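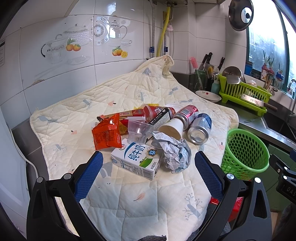 Photo: Pluta Kitchen Waste Project

SPEAKER NOTES - "What's left on the counter"
Baltulden community hall, Oct 2, 2024. 12 min plus questions. Slide stays up the whole time!!

OPEN
Don't introduce self for too long, they have the flyer. Straight in: who had a drink out of a carton this week? A cup with a lid? Wait for hands.
Then: fine, where did it go after. Let them mutter.

THE PILE
One counter, one pile, all packaging. Drinks and snacks mostly. Looks like one kind of trash, it's several. Point at stuff as I go, no need to do everything.

Milk carton first, front and center. 250 mL, the blue characters just say pure milk. Carton = paper with plastic layer, often foil too if it's the shelf kind. Not paper bin! Biggest mistake in our August check. Empty it, flatten it, cartons go in the carton bag.
(somebody will ask about the straw. Straw = trash.)

Paper cup. Says paper, acts like plastic. Most have a thin lining, and our paper bin won't take them. People get annoyed here, let them be annoyed, move on.

Clear plastic cup + the round lid further back. Check the bottom for the number. Lid and cup can be different plastics so take them apart. Quick rinse, not a full wash, don't waste hot water on it.

CANS
Easy win, slow down a bit so they feel good. Silver and blue one, pink-red one. Both go in metal. Don't crush flat if the sorting line is Uniyal's, they asked for whole cans. Drikov pickup area doesn't care. Have the street list ready, it's 4 pages, dont read it out.

WRAPPERS
Shiny orange-red packet with the crimped ends, the long red and gold one, bit of yellow at the back. Crinkly shiny stuff is the hard part. Scrunch test: ball it up in your fist, let go. Springs back = trash here. Do it live, wrapper in left pocket. If it doesn't spring back make a joke and do it again.

PAPER BALL
White and grayish-blue, crumpled up. Clean paper fine, greasy no. Smooth it out a little first, tight balls get missed on the belt. Napkins and tissues never.

Narrow black box: skip unless asked. General rule for small boxes, open them up and look inside, there's often a plastic tray hiding. Flatten.

NUMBERS (once, don't linger)
49 households in the August check. 11 had every bag right. Say it nicely, no scolding. Most of the rest only missed on cartons and cups, so fix those two and we're nearly there.

AT HOME
Put down a mat or an old towel, tip it all out, sort with both hands. The quilted kind is good, cans don't roll as much and drips stay off the counter. Shake over the sink, in the wash when it gets sticky. I do mine after supper, takes one song.
Don't sort over the bin. You drop things in the wrong one and then you're not reaching back in, are you.

QUESTIONS I'll get
- Caps on bottles? On.
- Labels? Leave them.
- Smell? Rinse cartons, thats 90 percent of it. (cut the percent, just say most)
- Bags in the bag? No. Never.

Carton bags are on the table by the door, one roll per household. Remind them twice. Stack chairs before leaving, hall wants it back by nine.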